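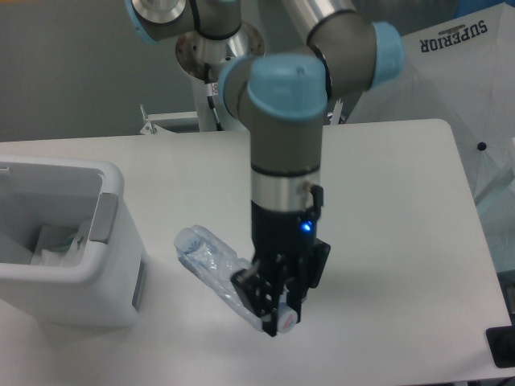 Chapter 6
Morning Light and the Rooms We Live In

Terms to know: aspect, borrowed light, sill height, glare, reveal

I'm a terrible sleeper in June. By half past four the birds are going, and there's a pale stripe on the wall across from my bed that wasn't there in March, and once I've noticed it I may as well get up and put the kettle on. So I do! I take my tea to the back step, and then I wander through the house in my socks and see which rooms have woken up before me.

The kitchen always wins. It has one small window facing east, set high over the sink, and for the first hour the sun comes through it almost flat and lands on the far cupboard doors. The front room is still gray at that point. You'd think it would be the other way around, with that great big window, but it faces northwest and it won't see the sun until I'm cooking supper.

I bring this up because Chapter 5 was all about heat - where it comes from, where it sneaks out - and it's easy to go from there to thinking of a window as a hole that costs you money. I'd like you to spend this chapter thinking of it as a kind of clock. The direction a window faces is called its aspect, and it's the first thing I look up when I walk into a strange house (my friends have learned to put up with the compass).

My old teacher, Delia Ciobanu, grew up in a row house in Dasthorpe with 2 windows downstairs, one at each end. Her mother moved the ironing from the back of the house to the front every day after lunch, board and basket and radio and all, and Delia was grown before it struck her that other families left the ironing board in one place. They were following the light. Most of us have stopped doing that. We pick a spot for the armchair the week we move in and then switch on a lamp for the next 16 years.

We'll start with aspect, and with how the same window behaves in winter and in summer. After that comes borrowed light, meaning the light one room gets by way of another, through an open door or a pane above it. Then we'll get to glare, which I used to mix up with brightness, and I suspect plenty of you do too. The last section is about paint and curtains. Please don't skip ahead to it!

Before you read on

Pick one room you use every day. Sit in it for ten minutes soon after you get up, with the lamps off, and write down where the light falls and what you can comfortably do there. Do it again at noon and again in the early evening. Keep your notes messy if you like - mine have tea on them - but keep them, as we'll go back to them in Exercise 6.2.

6.1 Which way does it face?

Stand with your back to the wall opposite the window and look straight out. The direction you're looking in is the window's aspect.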